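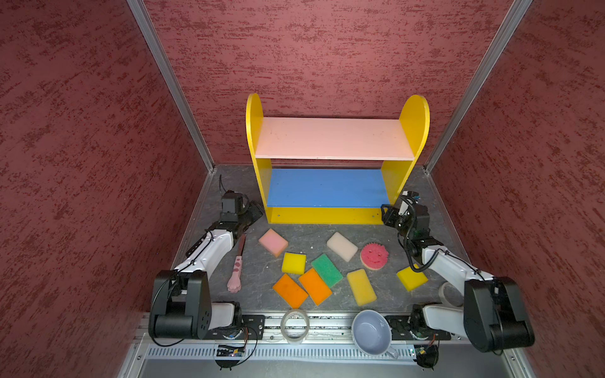
Two Arms, One Shelf: the Sponge Sorter at Whitlock

Welcome to the gallery for our two-armed tidying build! We started this at the Whitlock shared workshop with a stack of aluminum extrusion and a lot of optimism, and it has eaten most of our evenings ever since. The goal is easy to say: kitchen sponges on the floor, sponges on the little shelf, and two arms doing the moving. Getting there is the fun part (mostly fun, anyway, ask us about the wrist cables sometime).

The arms run on our own control code, which we call Brallar. The planning side is called Sirico, and it's a much younger piece of software with a much shorter temper. Everything you see here can be built on a kitchen table if you're patient and you have a household that likes you. Our parts budget for the enclosure and shelf was $500, and we came in just under it by trading an old drill press for the extrusion.

THE BENCH

We built the corner frame first, then the walls, and only then argued about color. Red won! The streaky finish took two goes with a rag and we're very happy with it. Plain white panels washed everything out under the shop lights, and the overhead camera had an awful time with the pale sponges. The rail along the front holds both arm bases, so we can unbolt one side without losing our alignment on the other. If you build one of these, please do that. Our first base was one solid slab and every small repair turned into an evening.

The shelf is low and bright and just the right size for the job. We love how easy the boards are to tell apart on a monitor from across the room.

Sponges turned out to be a wonderful thing to practice on. They squash, they tip, they're cheap, and if an arm comes down too hard you shrug and reset. The mug and the tape are in with them to keep the floor from getting too simple.

Left arm with a yellow-and-green sponge in its gripper, down low in front of the shelf. One yellow sponge is already lying on the blue board, and a green one is tucked underneath.
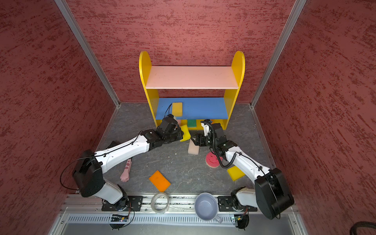
WRIST VIEW

This is our favorite feed by a mile. The overhead camera is good for planning, but the last inch belongs to the wrist camera, and watching it live is weirdly gripping (sorry). Green scouring layer facing us, a paler sponge behind it, and the dark fingertip coming in from below. Look at all those little speckles of light in the scrubby side!

Up close like this, color does a lot of the work. A yellow sponge edge near a yellow panel is a hard case for Sirico, and we've been saving frames like these to tune it. The folder stands at 3,913 stills now and we're still adding to it.
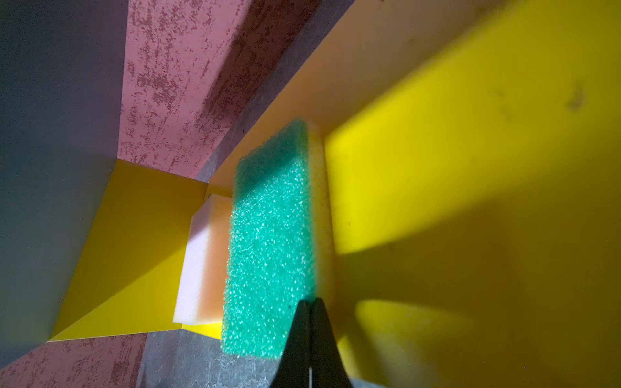

Barusby, March

We packed up the laptops and took the software side over to the Barusby build night, where we got 20 minutes at the front table and used every one of them. Great questions all evening, especially about cable routing. Our answer is still loops with plenty of slack, clipped along the forearm, and check them before every session.

Next on the list is a softer set of fingertips, then a second try at handing a sponge from one arm to the other. More pictures when we've got them!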